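Working Near a Robot Arm: Ground Rules for the Kitchen Bench
Notes to go with session 3, Ljubica Đorđević

Print this page | E-mail this page
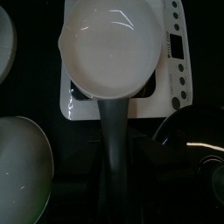
I want to start with the stop button, and I'm going to keep coming back to it until you're sick of me! Before anyone powers up an arm in this course, you find the emergency stop, you put your hand on it, and you say out loud where it is. Yes, you'll feel silly. Do it anyway. And please don't mix it up with the power button of whatever appliance you've got out. A portable cooktop like the STYLE CHEF has its own column of round dark buttons down the side, one of them a good bit bigger than the rest, and in a panic your hand goes to the biggest round thing it can see. That button belongs to the cooktop. The arm doesn't care what you do to it.

So, two stops, two labels, and the person on the stop has no other job. Last May I let a group share the role between two people (my fault, I was in a hurry) and each of them thought the other one had it. Nothing got hurt except a spatula. Alfredo Maglaya still has it in his office.

Now the reading. You've all got the Grornwood house rules, version 13, and I know it's long. For this session I only need you to know the part on shared workspaces. If you've had any contact with the ISO standards for industrial robots, you'll recognize the general shape of it: look for the hazards first, judge how bad and how likely they are, design out what you can, guard what's left, and only then start writing warning signs. Students love to begin with the sign. I get it, signs are fun to make, but a sign won't move your elbow out of the way.

A few things people get wrong on the risk sheet:

- They write up the arm and forget what it's holding. A slow arm is one thing. A slow arm with a pan of hot oil is a completely different line on the sheet, and it needs its own score.

- They leave out the pan handle. Which way does it point at the start of the task? Which way at the end? If it sticks out over the edge of the bench at any moment, somebody's sleeve is going to find it.

- They treat a cooktop as safe once it's switched off. Induction glass picks up heat from the pan, so it stays on the sheet as a burn hazard until you've checked it. Same goes for the pan, obviously.

- They score the task as if it always works. Write a line for the dropped object, please, and another for a grip that slips halfway.

Speed next. In our lab the limit with a person inside the taped zone is the "reduced" setting in Pemonum, full stop, and you don't raise it to finish before lunch. If Fergus Ogilvie tells you he's done it faster, he's probably right, and he did it with the zone empty.

Cables get taped or clipped, lids and bowls you aren't using go outside the reach of the arm, and long hair gets tied back. Wet cloths stay off the bench. If you change the layout after your sheet is signed, even by moving one bowl, you tell me or Slavica Kolev and we look at it again together. It takes two minutes and I promise we don't sigh at you.

For next time: fill in the blank risk sheet for a task of your own choosing (room 334 has paper copies if the printer's being moody again), bring it signed by your partner, and read the section on restarting after a stop. We'll begin with who is allowed to press reset.

Print this page | E-mail this page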